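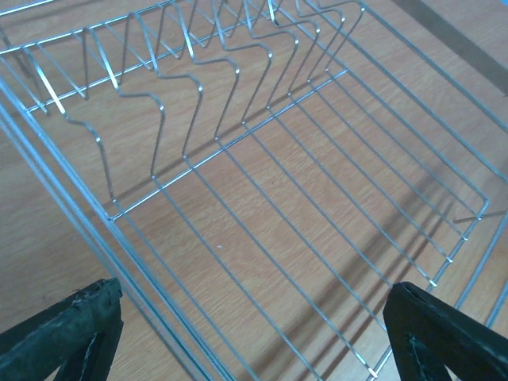
I'm trying to decide if I should keep my wire dish rack or give up and get one of those two-story ones everybody in here loves. We don't have a dishwasher and the counter by the sink is tiny, so the rack lives on the table next to the wall. Plates are fine, no complaints. It's the bowls! Every slot wire bends out into that little step before it drops down, and a dinner plate sits on it nicely, but a deep bowl just rolls forward and takes up three slots. So how do you all load bowls? On their sides in the slots, or upside down on the flat part?

Posted by LiyaG, Aug 10, 2023

Replies

natnael_d
Posts: 185
Upside down on the flat grid, always. A bowl on its side holds a little puddle in the bottom curve and then you tip it down your sleeve when you put it away. Also, is that rack right on the wood? No tray, no mat? I'd fix that before I worried about bowls.

LiyaG
Right on the wood, yes. I wipe underneath after every load. I had a plastic tray from Brelta and it got slimy in the corners no matter what I did, so out it went. And upside down is great until you've got more than a couple of bowls, then the whole floor of the rack is gone and the mugs have nowhere to go. My biggest one doesn't really go in at all, it ends up next to the rack on a towel most nights.

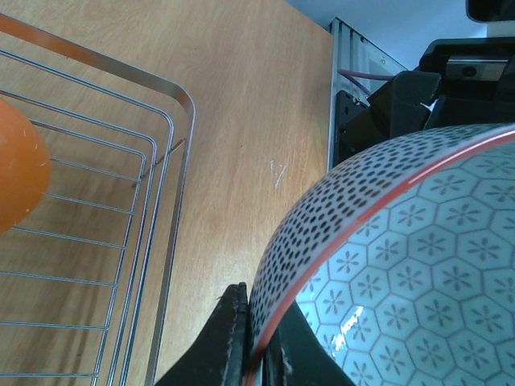
The big hexagon bowl beside the rack. Yes, I know about the scratches on the table.

Rozalia_S
Oh I love that bowl, the dotted band with the red-orange stripe is so pretty. I'd dry that one by hand and put it straight back on the shelf. Big heavy bowls in a wire rack make me nervous anyway (I lost a Bevent mixing bowl that way, it slid off the front while I was answering the door, and I'm still sore about it).

natnael_d
Agree on the big one. Don't agree on skipping the tray. My sister's table went gray under the rack in one summer and she wiped it too.

elina.u
Team no tray over here. A tray you don't empty is worse than no tray. What I do is lay a folded cotton towel under the end where the glasses go and swap it each night. As for bowls, smallest ones first, at the back, leaning on each other a little, and the plates go in after that. I get 8 cereal bowls in a rack smaller than yours.

LiyaG
Leaning on each other, hmm. I always kept them apart so air could get in between. I'll try it. The towel under the glasses I like, I think that would take care of most of the drips.

Cups are the other thing I go back and forth on. If I stand them upside down flat on the table they fog up inside and smell a bit closed the next morning.
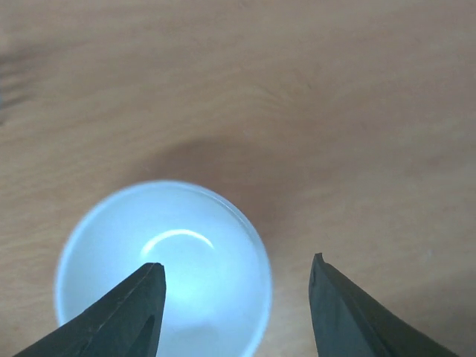

So lately I shake them out, give the rim a quick swipe, and leave them standing right side up until I'm done with the rest. My mother-in-law thinks this is disgusting because of dust. It's maybe twenty minutes!

ibsa_h
Dust in twenty minutes, come on. Right side up is fine if you've shaken them. Upside down on the wires is better though, air gets in from below. Try it on the flat part if you can spare the space.

Rozalia_S
I'm with the mother-in-law, sorry Liya. Upside down!

LiyaG
OK, tried elina's way after dinner. Most of the bowls went in on a tilt, and I put the white one bottom up to make natnael happy. 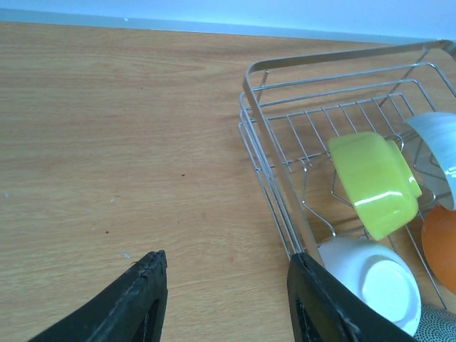 Bowls on a tilt, with the yellow-green one in the middle and the white one at the bottom.

elina.u
Looks good! I'd turn the yellow-green one a bit more toward the table so it can't hold water, but that's the idea.

natnael_d
One out of the bunch, I'll take it. Still want to see a tray under there.

ibsa_h
Keep the rack. The two-story ones wobble, and you can't get a tall pot under the top shelf. I had a Hondono for 4 months and then gave it to my cousin.

LiyaG
Keeping it for now, then. Does anybody have a towel they like for underneath? Mine are all too thin and they're soaked by the time I get to the pans.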